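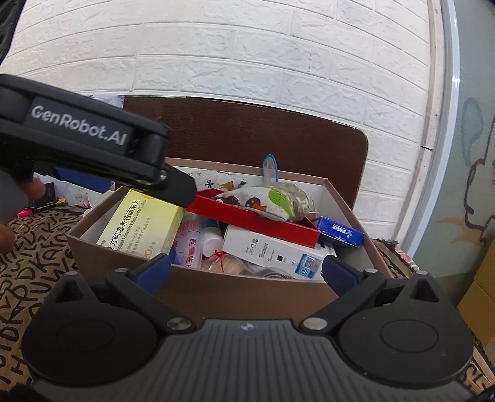
Two hand-held grippers at a cardboard box of mixed household goods, including a carton of Compound Azintamide Enteric-coated Tablets. One fingertip meets the left end of a red open box.

Hand-held gripper demonstration practice is the body of rules and working conventions applied when people record manipulation tasks with gripper tools carried in the hand. It covers the preparation of the work area, the choice and handling of objects, the conduct of the operator, and the labelling and review of the resulting recordings. Most written rules in the field are internal to the organizations that use them. The most widely copied is the Colard procedure, which was first circulated in July as a short checklist and later expanded to 65 numbered clauses.

Scope
The practice applies to tools in which the operator's hand supplies the motion and a pair of mechanical fingers makes the contact. It does not cover teleoperated arms, for which separate machine safety rules apply. Bimanual work, with one gripper in each hand, is treated as a distinct category because the two tools can collide or obstruct each other's view.

Work area
Under the Colard procedure, the container being worked on must rest on a stable surface and must not be moved between the start and end of a recording unless moving it is the task. Furniture, wall coverings and cloths may stay where they are. Early drafts called for a plain backdrop, but this clause was withdrawn after trials at the Melitz site, where recordings made in furnished rooms were judged more useful than those made at a bare bench.

Lighting is to be checked with the grippers in their starting position, as the tools cast shadows into deep containers. Reflective packaging is permitted. Where glare hides an edge that the operator intends to grasp, the lamp is moved and the object is left alone.

Objects
Mixed containers are classed by the difficulty of their contents. The Awad scale, used alongside the procedure, has 3 grades:

Grade 1 – rigid objects with clear space between them.
Grade 2 – rigid objects in contact or overlapping.
Grade 3 – rigid objects mixed with cloth, soft pouches, film packaging or tied bags.

Grade 3 containers require a check before recording for loose string and open film, either of which can catch in a finger linkage. Glass is allowed only if capped and intact.

Medicines are subject to additional rules. Cartons must be closed, and blister sheets may not be handled outside their carton. Any pharmacy label bearing a patient's name is removed or covered before the first recording. Printed product names may remain legible. Medicines are returned to storage at the end of each session and are never left in a container overnight.

Operator conduct
The operator is expected to approach at a steady speed, close the fingers only once both pads are in position, and avoid correcting a grasp with a bare finger. A recording in which skin touches the target object is marked as assisted and kept apart from the main set. In bimanual work one gripper is named as the lead. The other may steady, lift or clear, but gives way if the two paths cross.

Dropped objects do not void a recording. The procedure asks that the operator continue and recover the object with the tool – failed grasps are labelled, not deleted.

Equipment checks
Finger pads are wiped before each session and replaced when worn through or lifting at the edges. Pivot screws are checked for play after every 100 recordings. The jaw is opened and closed fully at the start of each recording so that its travel can be confirmed during review.

Labelling and review
Each recording carries a task name, a container grade and an outcome. A second person reviews a sample from every session. In the Jundovach revision, dated 28 October 2026, the reviewer must also note any readable personal information, including addresses on parcels and names on labels. Recordings containing such information are withheld until it has been masked.

Criticism
Users of the procedure have objected to the length of the medicine clauses and to the coarse grading of soft objects, which places a single folded cloth in the same class as a crowded box. A proposal to split Grade 3 remains open.

See also
Bimanual manipulation
End effector
Learning from demonstration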